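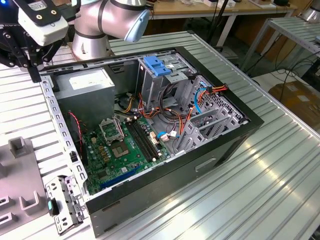 According to the Judden forum, you need 200 clean demonstrations before the arm will learn a memory stick, and anybody with fewer should go back to stacking blocks. I've read that thread twice and I'm no wiser.

We're teaching an arm to work inside a desktop tower lying on its side, by remote control. I drive with the Granitz hand controller, the arm copies me, and the software learns from the recordings. So far I have 100 runs of the one job, picking up a memory module and seating it in an empty slot. Of those, 41 ended with the module in properly. The rest ended with me saying things that I'm glad we don't record.

When the policy runs by itself it gets over the slots beautifully, then hovers there like somebody trying to remember why they walked into the kitchen. Do I need more runs, or better ones? And do the failed ones go in the bin?

Posted by slotcar, 2019-02-28

dogar_owner

More data. Always more data. We did 2513 on our Dogar and it's great now.

slotcar

Great at what?

dogar_owner

Opening a drawer.

Trolley

Before you record another hundred, watch the ones you've got and look only at the last few centimetres. I'd bet a decent lunch that you pause above the slot every single time while you work out whether you're lined up. The arm has no idea that you were thinking. It learned that when you get to the slot, you stop, and it's doing that very faithfully.

Things that helped us with a similar job:

Practise with the recorder off until you can go down in one movement. It took me most of July and I was unbearable to live with.

Trim the dead time out of the good runs. Don't trim so hard that the gripper seems to teleport.

Move the tower a little between runs, and turn it a bit too. If it's been in the same spot for all of them, you've taught the arm a spot on the table.

Tuck any stray cables out of the way of the slots, or leave them in and vary them. Ours learned to go politely around a wire that was no longer there.

Keep the failures, in a separate folder. Runs where you miss, back off and then get it in are worth having in the training set, as they show the arm how to recover. Runs where you miss and give up are not.

For the final push, try guiding the arm by hand if yours allows it. With our remote setup I couldn't feel the latches at all, and I was pressing on pure optimism.

padlock

Check your camera can see the slot when the gripper is over it. Ours couldn't. Cost us a month.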